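Sastelier Table Sorting Kit
Section 4: Laying out the small parts
Reading time: 2 minutes
Last updated: July

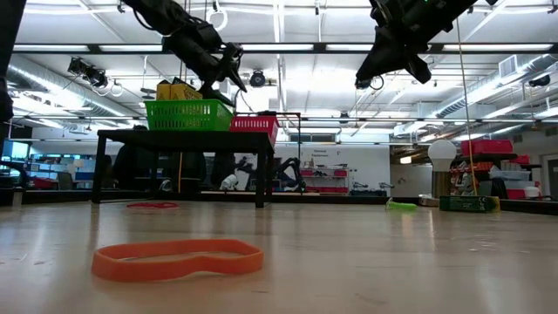
Fig. 4. Baskets on the black side table, rubber bands on the wooden table.

Before you begin, please wipe the wooden table and let it dry completely.

1. Put the green basket and the smaller red basket next to each other on the side table.

2. Stand the yellow box inside the green basket. It is normal that the top of the box comes higher than the rim.

3. Lay the orange band flat on the wooden table, near to you. The thinner red band goes farther back.

4. Place the green cardboard box at the far edge of the table, with the long side to the front.

Note: The bands are delivered in bags of 18. Keep the bag closed in a drawer, away from the sun.

CAUTION: Do not load the side table with more than 300 g per basket. Do not stretch a band which has small cracks. Throw it away and take a new one.

Spare baskets can be ordered under part number 214. For questions on this section please write to Beathag Dow, who answers every day except Sunday.

Continue with Section 5, Sorting by colour.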